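FOR IMMEDIATE RELEASE

Isomberg Publishes Shared Bench Guide and Opens Drawer Planning Service to Workrooms of Every Size

PRORKECK - Isomberg, a supplier of workroom furniture and storage, today announced the publication of its Shared Bench Guide, a 43-page handbook on arranging workbenches and tool drawers that are used by more than one team. The company also announced that its drawer planning service, previously offered only to customers buying new cabinets, is now open to any workroom that wishes to improve the furniture it already has.

The guide was prepared with the Lamptey Workrooms in Prorkeck and draws on the bench rules in use there. It covers the benchtop, the drawers below it, the wall behind it, and the question of what should be kept somewhere else. It is written for the people who look after a room day to day and assumes no training in storage design.

"A shared bench has to serve someone who arrives in the morning knowing nothing of what was done there the evening before," Isomberg said in a statement. "The guide sets out a small number of habits that make this possible, and it leaves each room free to decide how strictly to apply them."

Keeping the benchtop for work

The first chapter deals with the benchtop itself. Isomberg recommends dividing the surface by use. Tools reached for many times a day may stay out, provided they stand in a holder of their own. Books, papers, and sheet materials may be kept at the back against the wall, where they can be stacked. The front edge should be given over to whatever is being worked on.

The guide gives particular attention to hex keys, which the company describes as the tool most often reported missing by its customers. A full set kept upright in a stand can be checked at a glance, and a missing size shows as a gap. The guide advises against keeping a second loose set in the same room.
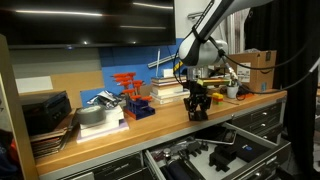

Orange T-handle hex keys in a blue stand on the wooden benchtop, with books to one side and a roll of duct tape on white foam boards to the other.

Tape is treated separately. Many rooms store it in a drawer, where rolls take up a good deal of depth and tend to pick up dust along the edges. Isomberg suggests that one roll of each kind in regular use be kept on the bench, and that spare rolls go into the supply cupboard with the date of purchase written inside the core.

On the wall behind the bench, the guide favors a pinning surface over shelves. Shelves above a bench are quickly filled with items that belong to no current job, and things kept on them have to be lifted down over the work. A pinned sheet listing the contents of each drawer takes up little space and is easily replaced.

Parts in progress

The second chapter considers parts that are neither tools nor stock. Printed housings, brackets, and test pieces are made in small numbers, often in several versions that look much alike. They are seldom labeled and are too useful to discard, with the result that they spread across whatever surface is free.

Isomberg proposes that every part left on a shared bench overnight carry a slip with the name of the job and the version. Parts without a slip are moved to a holding tray at 5 p.m. and kept there for four weeks. The Lamptey Workrooms adopted this rule in March and report that the tray is emptied by the teams themselves in most weeks.

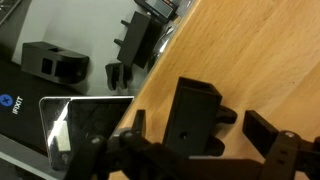 A black 3D-printed housing with an open slot at its top, standing on the wooden tabletop.

The guide further recommends that small parts be handled over a plain, light surface wherever one is available. Dark plastic pieces are easy to lose against a dark mat, and screws of similar length are hard to tell apart on a patterned one. Where the only free surface is dark, a sheet of white card will serve.

Phones and repair kits are mentioned briefly. Both are commonly set down beside the work and then covered over. The guide asks that they be given a fixed place to one side, agreed on by everyone who uses the bench, and that any kit with small bits or picks be closed before its user leaves the room.

Foam inserts and the one-drawer method

The longest chapter concerns drawers. Isomberg has supplied cut foam inserts for a number of years, and inquiries about them make up a large share of the mail received by its customer office. The chapter explains how to choose foam, how to lay out the pockets, and how to avoid the most frequent mistakes.

Chief among these is fitting out an entire cabinet at once. The company advises rooms to begin with a single drawer, use it for a month, and note which items were put back and which were left out. The second drawer should be planned only after the first has been corrected. A full cabinet fitted in this way may take most of a year, and the guide states that this is an acceptable pace.

Pockets should follow the outline of the object closely enough to hold it in place and loosely enough that it can be lifted out with two fingers. For flat cases and boxes, a half-round notch on one side is usually sufficient. Long, narrow items do best along the back or the side of the drawer, leaving the middle for things that are picked up more often. The guide warns against crowding. A standard Isomberg drawer can be cut with up to 38 pockets, though the company recommends far fewer for a room with many users.
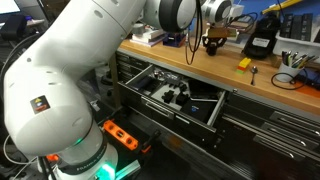

A drawer open to show its foam insert and cut-out pockets. On the countertop above are a cup of pens and markers and a short stack of toy bricks.

Cut foam is also useful in showing what is absent. An open drawer can be read quickly at the end of a shift, and nothing has to be counted or written down. Rooms that wish to make this plainer may fit a thin layer of a second color beneath the top sheet, so that a vacant pocket stands out. Isomberg will supply two-color foam on request.

The chapter closes with advice on the drawers themselves. Heavy items belong low in the cabinet. Drawers opened most often should be those nearest to waist height. Only one drawer should be open at a time, and it should be closed before the next is opened, both for the sake of the runners and for that of anyone walking past. Runners should be wiped with a dry cloth twice a year.

The drawer planning service

Together with the guide, Isomberg is opening its drawer planning service to all workrooms. Customers lay out the contents of one drawer on a sheet of paper, trace around each item, and send the sheet to the company with the inside measurements of the drawer. A proposed layout is returned for approval before any foam is cut.

The service is carried out at the Peretti cutting shop, which Isomberg has run since it moved its foam work out of the main warehouse. During its trial period the shop prepared 506 drawer layouts for existing customers. The most common change requested at the approval stage was more space around handles, and this allowance has now been made part of the standard layout.

Layouts can be prepared for cabinets of any make, provided the drawer is at least two inches deep on the inside. Very shallow drawers can be fitted with a printed liner in place of foam. The company does not supply inserts for drawers that hold liquids, aerosols, or anything that must be kept in a ventilated cupboard.

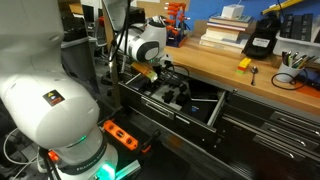 Does a whole insert have to be replaced when one tool changes?
A single pocket can be enlarged with a sharp knife or filled with a plug cut from leftover foam, and the Peretti shop includes a strip of matching foam with every order for this purpose.

Availability

The Shared Bench Guide is available now from Isomberg in print and as a download. Printed copies are free of charge to schools, colleges, and public workrooms. Orders for the drawer planning service will be accepted beginning in September, and the first layouts will be returned in October.

About Isomberg

Isomberg supplies benches, cabinets, and drawer storage to workrooms, teaching shops, and laboratories. Its offices and warehouse are in Prorkeck. Inquiries from the press may be addressed to the Isomberg press office, which is open from 9 a.m. to 4 p.m.

Comments (4)

benchdog_east
We have the older cabinets with the narrow side drawers. Will they cut for those or is it only full width? The release says any make but doesn't say anything about width.

shop steward
Started with one drawer like they suggest and we are still on one drawer. It is a very good drawer.

quietfile
Two-color foam is worth the extra money if you have students coming through. Ours is gray over yellow and the end of day check takes a minute.

tinsnips
Please offer the liner for deeper drawers too. Not everyone wants foam, it gets full of metal filings and you can't get them out again.

Related items

Isomberg Extends Repair Period for Drawer Runners
Lamptey Workrooms Post New Evening Hours
Choosing a Benchtop: Notes on Wood and Its Care
Peretti Cutting Shop to Close for Stock Check in August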